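Learning to Walk to Work

25/02/2025

I gave up the bus in January, mostly out of stubbornness, and I have been meaning to tell you how it's going. The walk from our place in Gembridge to the office is 2696 steps according to my phone, or closer to 3000 if I go past the bakery (and I nearly always go past the bakery!).

The first week was miserable. My boots leaked, my ears hurt, and I got to my desk too grumpy to say good morning to anyone.

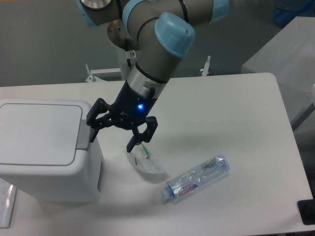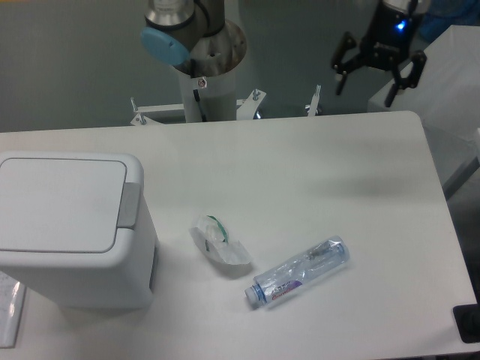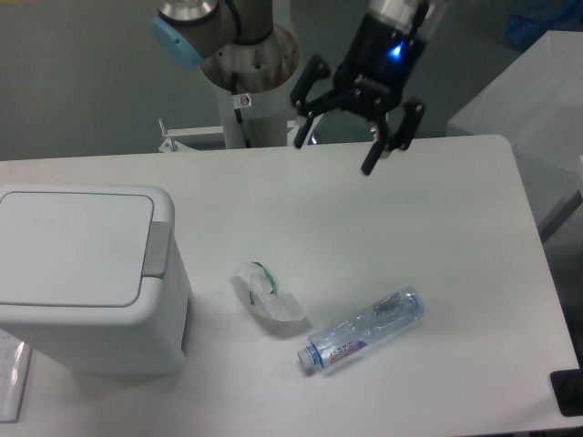

Then I bought wool socks and things looked up. I started leaving ten minutes early – a small thing, but it means I can stop and look at the river or say hello to the old brown dog outside the shoe repair shop. I've learned which sidewalks get shoveled and which ones don't, and I know exactly when the school crossing gets crowded.

My knees complain a little on the hill, I'll admit. Still, I sleep better than I have in years, and I've stopped dreading mornings. Next month I'd like to try the long way, through the park, if the mud ever dries up.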